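# Pinza de mano Zerkotano Z-30: normas de uso y buenas prácticas

Referencia 2830 · Fabricante: Zerkotano · Distribución y servicio técnico: Kumen

La Z-30 es una pinza de dos dedos que el operario sujeta con la mano para registrar demostraciones de manipulación. Los datos sirven después para entrenar brazos robóticos en tareas domésticas y de taller ligero. La ficha recoge las condiciones de uso que Kumen exige para mantener la garantía y las pautas de trabajo que recomienda a los equipos de captura.

## Contenido del equipo

- Pinza Z-30 con cámara de gran angular montada
- Juego de almohadillas de dedo estriadas, color negro
- Cable de carga y funda rígida
- Plantilla de calibración Prorau
- Manual en castellano y hoja de registro

El trípode y el soporte de pared se piden aparte.

## Antes de empezar

Compruebe las almohadillas. Si el estriado está gastado o hay grietas en la base, cambie las dos a la vez, aunque solo falle una. Una pareja desigual desplaza el punto de agarre y obliga a descartar la sesión.

Limpie la lente con un paño seco. No use alcohol sobre la carcasa, ya que deja mate el plástico y borra la serigrafía.

Calibre con la plantilla Prorau al comienzo de cada turno y siempre que la pinza haya recibido un golpe. Anote la calibración en la hoja de registro, con la hora y el número de equipo. Los marcadores de referencia de la sala no se mueven una vez calibrado el puesto; si hay que moverlos, se repite el procedimiento completo.

## Manejo de objetos

Los aparatos eléctricos se manipulan siempre desenchufados y a temperatura ambiente. La norma incluye planchas, tostadoras, secadores y cualquier otro aparato con resistencia, también cuando la tarea consista en simular su uso. El cable del aparato, si lo tiene, debe quedar recogido y lejos del recorrido de la mano. 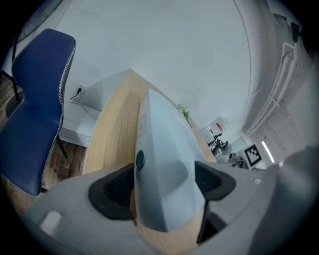

No levante objetos que superen la carga indicada en la placa del equipo. En piezas con el peso mal repartido conviene acercar los dedos al centro de masas y cerrar despacio. Si el objeto gira entre las almohadillas, apóyelo, abra la pinza y vuelva a empezar; corregir el giro con la otra mano invalida la demostración.

Quedan excluidos los cuchillos sin funda, los envases con líquido caliente y el vidrio roto.

## Puesto y ritmo de trabajo

- Superficie estable, a la altura del codo.
- Suelo despejado en la zona de paso.
- Luz constante durante toda la serie. Evite abrir o cerrar persianas entre tomas.
- Pausa de 10 minutos por cada 30 de captura.
- Alternancia de mano solo entre series, nunca dentro de una misma serie.

## Datos y privacidad

La cámara recoge buena parte de la sala. Retire documentos y pantallas con información personal, y avise a quienes trabajen cerca. Las tomas en las que aparezca una persona que no haya firmado el consentimiento se borran el mismo día. Los ficheros se guardan con el perfil de carpetas Unnithan, que separa las tomas válidas de las descartadas; no cambie los nombres a mano.

## Mantenimiento

Revisión del mecanismo cada 4000 ciclos de cierre. El contador está en el menú de servicio y no se pone a cero al cambiar la batería. La revisión la hace Kumen. Abrir la carcasa anula la garantía.

Las almohadillas se consideran consumible. Guárdelas en su bolsa, sin peso encima.

## Pedidos

Indique la referencia 2830 y si necesita factura a nombre de centro educativo. Los pedidos de diciembre se sirven en enero.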